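Skostico Lab Wiki > Tickets > Manipulation > Closed
Filed under: bimanual, datasets, backgrounds

Handover policy goes to pieces when the wallpaper changes

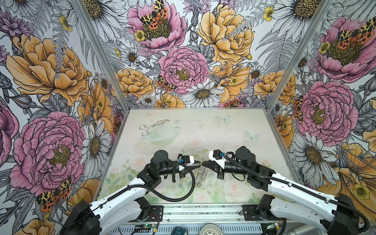 Cell 2 in peony trim, both grippers at the middle with the chain. Glass bowl and tongs at the back left.

Opened by Negin Nazari, Tuesday

Policy trained on 1000 plain-wall episodes manages the chain handover 80 times in 100 against plain walls. Put up the florals and it manages 2. Same arms, same chain, same checkpoint. The left gripper sets off confidently for a moth.

Manouchehr Dehghan:
Recalibrated both arms before blaming the decor. No change. Joint logs look healthy, so it is going exactly where it means to go.

Songül Tokgöz:
Blanked out the walls in the input and reran. Left arm stopped visiting the moths. Right arm now hesitates over the butterflies on the tabletop, so blank that as well or accept that we have trained a naturalist.

Jocelyn Quiambao:
Tried the Anghel method: keep the 1000 episodes, paste a random pattern behind the arms in each one, retrain from scratch. Took over a day on the Tollow machine. The handover is back on florals, though it still drops the chain more than I'd like. The glass bowl is a separate misery - the segmenter rubs it out along with the table, see the other ticket.

Negin Nazari:
Confirmed on my side. Plain-wall score hasn't moved. Can we please log which wallpaper is up when an episode is recorded? I spent a morning guessing.

Trinity Schumacher:
Field added, free text for now. Please agree on a spelling of "peony". Closing - reopen if it fails on the Arnville tartan.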